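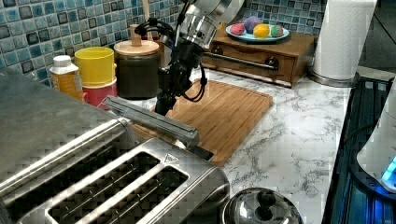 October
By Andor Kiss

MULLMONT - I've been baking bread for other people for 17 years, and this fall I finally get to tell you that Sandhu Bakery is opening a second shop! We've taken the old shoe store on the corner in Mullmont, right across from the post office, and the doors open at 6:30 a.m. on our first morning (come early, the rye goes fast).

The new place has room for a much bigger oven, so we'll be turning out up to 200 loaves a day - sourdough, seeded rye, and the soft white sandwich bread my kids won't let me stop making. We're also bringing back the potato bread. I got 134 emails asking for it after we dropped it last winter, and I read every one of them.

Flarkex is supplying our flour, same as always, and Skalex is handling home delivery for anybody who can't make it in. Slicing is free, thick or thin - just ask at the counter.

If you'd like me to talk about the bakery on your show or in your paper, stop by any afternoon after 2 p.m. and ask for Andor. I'll be the one covered in flour.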